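Home | Research | People | Opportunities | Contact

Filed under: Opportunities / Study participation
Last updated: July

Call for Participants: Teleoperation and Annotation Study in Two-Arm Paper Handling

The Eshun Laboratory for Manipulation Research invites applications from adults who wish to take part in a paid study on how robots learn to handle paper, folders and clipboards. The study is part of the Wolivero project and will be held at the laboratory's Traldale site. No background in engineering or computing is required.

Background

Loose paper remains a difficult material for robots. Sheets bend, slide over one another and hide each other's edges, and a stack that looks flat to a camera may be held up at one corner. In the first phase of Wolivero, laboratory staff recorded 3,442 demonstrations of document handling using a pair of arms controlled by hand. A policy trained on these recordings was then tested over 1,000 trials. Of these, 173 ended in failure, most often when the two arms disagreed on the angle of the object held between them.

The second phase asks whether demonstrations given by people outside the laboratory lead to a more reliable policy than demonstrations given by staff. Staff operators tend to share the same habits. We wish to learn how much variety in technique helps, and at what point it begins to harm the result.

The workspace

Participants will work with two arms mounted on a common rail in front of a marble tabletop. Views from a fixed camera and from small cameras carried at the wrist are recorded during each session, and the annotation tasks draw on both kinds of view.

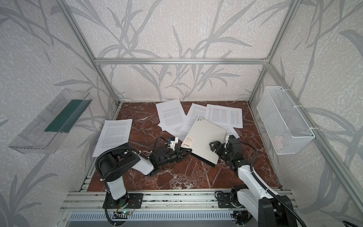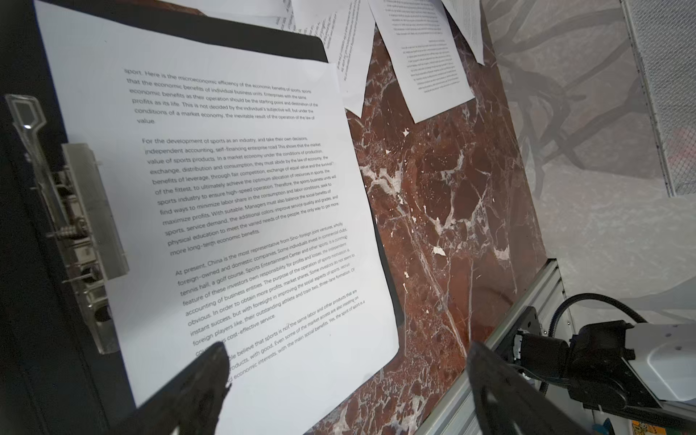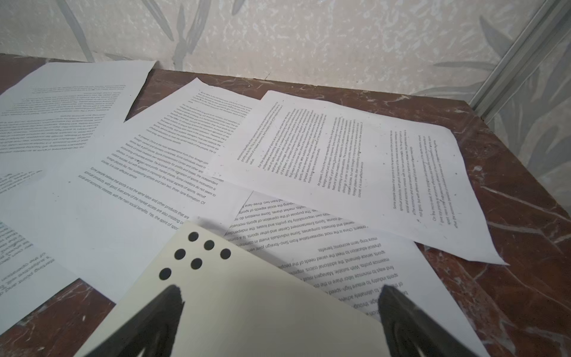

Document handling at the Traldale site. First picture: fixed camera. Second and third pictures: wrist or gripper cameras.

What participation involves

Each participant will attend four sessions of two hours. The first session covers safety, consent and practice with the controls. In the second and third sessions, participants will guide the arms through a set of assigned tasks, such as lifting a flat object with both grippers or moving a single sheet without disturbing its neighbors. Short breaks are scheduled, and additional breaks may be taken on request.

The final session is spent at a desk. Participants will review recorded clips and mark the moments at which a grip begins, changes or ends. They will also rate how confident they are in each mark. Overlapping sheets can make these judgments hard, and a low rating is a useful answer. Participants are not scored on speed in any session.

Eligibility

Applicants must:
- be 18 years of age or older
- be able to read English text on a screen for periods of 30 minutes, with glasses or contact lenses if needed
- have use of both hands
- be available for all four sessions

Persons who have worked for Eshun, or who took part in the first phase, are not eligible. Left-handed applicants are especially encouraged to apply, as they are underrepresented in the existing recordings.

Compensation

Participants are paid at an hourly rate, stated in the consent form, for all time spent on site. Payment is made after each session. A participant who withdraws will be paid for the sessions attended.

Data and privacy

The study records arm motion, gripper position, camera views of the workspace and annotation entries. Participants' faces and voices are not recorded. Records are stored under a participant number, and the list linking names to numbers is destroyed when the study closes. Recordings may be included in a later public release of the Zirerico dataset. Participants may ask to have their recordings left out of that release without loss of payment.

How to apply

Application forms are available at the reception desk of the Traldale site and through the Opportunities section of this website. Please indicate whether you prefer sessions beginning at 9:30 a.m. or 2:00 p.m. Applications are reviewed in the order received, and all applicants will be notified of the outcome in writing. Requests for accommodation should be noted on the form so that arrangements can be made before the first session.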